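Chores Gallery: Towels, Baskets and a Gray Sofa

Can a machine tidy a living room yet? At Lockyer we get that question more than any other, so this gallery sticks to laundry work. The job is a plain one. Towels and other small cloth items go from the furniture into a basket, and nothing else in the room should get moved along the way.

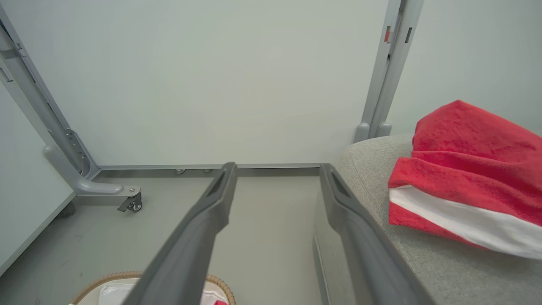
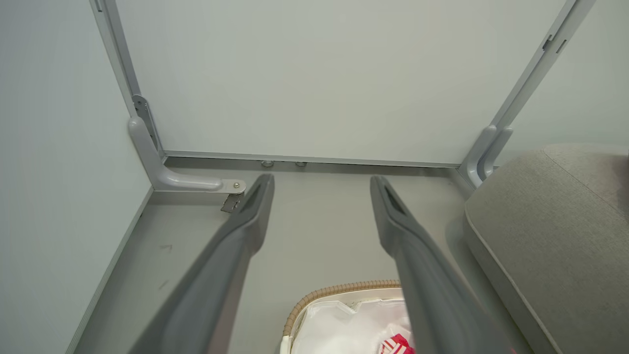
Two gripper views from the sofa and basket station. First: folded red towel with a white stripe, on the sofa. Second: white-lined wicker basket between the open fingers.

Our test log for the Stistska arm has 1729 tries at this job. It finished 1055 of them with no help, at some 80 seconds each. A person does the same thing in 2. Most of the misses came from cloth slipping out of the grip or catching on the rim of a basket.

Shop-floor work is further along. Boxes and bins keep their shape, and the Nititz line has been sorting them on night shifts since July. Cloth changes shape every time it is picked up, and folding it again is harder still.

So for now, picking up a towel is close to ready. Putting away a full load of wash is a few years off.

More galleries: Dishes / Shelf stocking at Prikside / Floors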